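Questions people ask me about the Riltska two-arm kit

Hello, I'm Fernanda Pacheco, and I run the Pacheco table-top robot service with my sister Soledad. We hire out and set up the Riltska, a pair of small arms that share one table, and I get the same questions so often that I thought I'd write them all down! Last updated November 12, 2018.

What do I get for my money?

Two arms, two grippers, the cables, and a visit from me or Soledad to bolt it all down and get you going. The long hire is £3,000 and covers any repairs, unless you've taken it apart yourself (Brendan Foley, you know who you are). You'll need to find your own table. A plain white one is lovely if you've got one, as the colour of your cups and plates then stands out nicely. We start everybody off with a cup and a plate. It sounds dull, but it's a very good first job, and I still enjoy it.

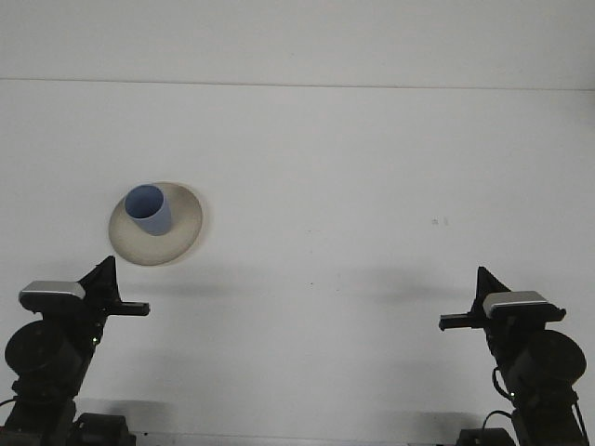 How long does it take to set up?

We allow 2 hours for a visit. Most of that goes on fixing the bases and checking the cables, and then you get the rest of the time to play. If you're out past Inthorpe, please ring first so we can plan the drive.

Do I have to know how to program?

No, you can start with the ready-made jobs, and we'll show you how to change them. Berenice Contreras, who had one of our kits in October, had never written a line of code and was making up her own jobs by the second week. If you do like programming, you can get at everything, and Macario on our help line will happily talk to you about it for far longer than you wanted.

Can I use my own crockery?

Please do! Light cups without handles are the easiest to begin with, and the gripper can come down on one from straight above. I'd leave anything your gran gave you in the cupboard for now. Big heavy mugs are hard work, and I don't recommend them full of tea.
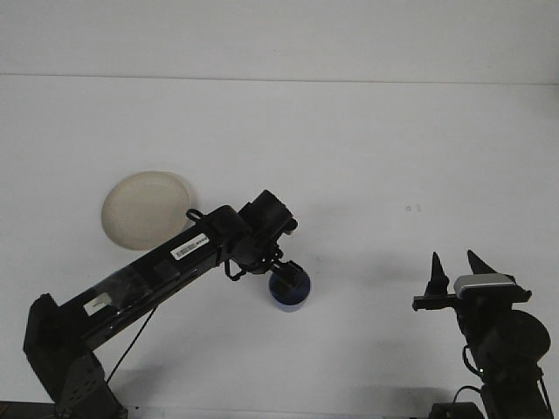
The left arm at the blue cup, with the plate behind.

Do both arms have to work at once?

They don't. Plenty of jobs only need one, and the other can wait on its own side. I'd learn one arm properly first, then bring in the second when you're bored.

What if I don't get on with it?

Tell us within 5 days of the visit and we'll come and fetch it, and you only pay for the set-up. Ask for me or Soledad.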